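Ticket: Two-arm sock cell, grip and handover limits
Site: Skutevetti
Opened by: Jailson Amaral
Assigned to: Ustyna Palamarchuk
Opened: 24 July 2025
Status: awaiting rule change

Reported fault: fingertips snag ribbed cuffs on patterned socks. Windard handling rule 10 says to pinch a single layer of plain knit. Operators say the rule cannot be met when the cuff is folded over.

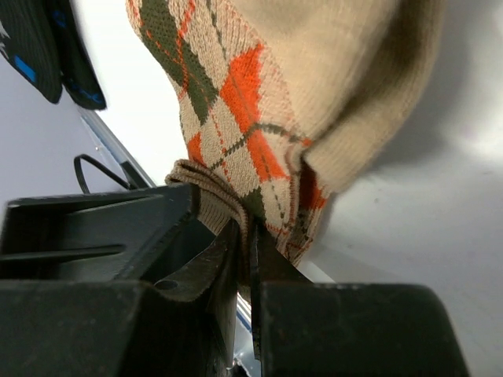 2 min read

Update 1, Palamarchuk
Argyle sock held near the cuff, which is doubled over. Serrated detail on the inner edge of one fingertip. Rule 10 does not mention serrated tips or folded cuffs. Grip force limit left at 18 N – no change until the rule is clear.

Update 2, Kelmendi
Checked the June revision. Handover between arms is covered in rule 53: the second gripper must close before the first opens, with a wait of 300 ms. The wait was missing from the Jundow profile. Restored and saved. The profile should be locked after sign-off, as the rule requires.

Update 3, Palamarchuk
Table layout compared with the rule sheet. Socks not being handled should lie outside the handover zone. The sheet gives no distance. Asked Pētersons for a figure.
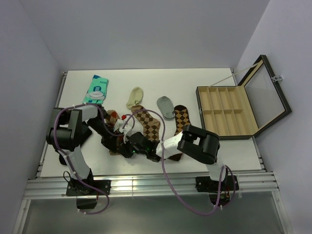 Who may change the grip force limit on a running cell?
Only the person named on the cell's sign-off sheet, and only with both arms stopped. The old and new values go in the log.

Update 4, Pētersons
Draft wording for rule 10: "Where a cuff is folded, grip below the rib." Sent to Bhattacharjee for review. Clearance figure to follow – keep the ticket open.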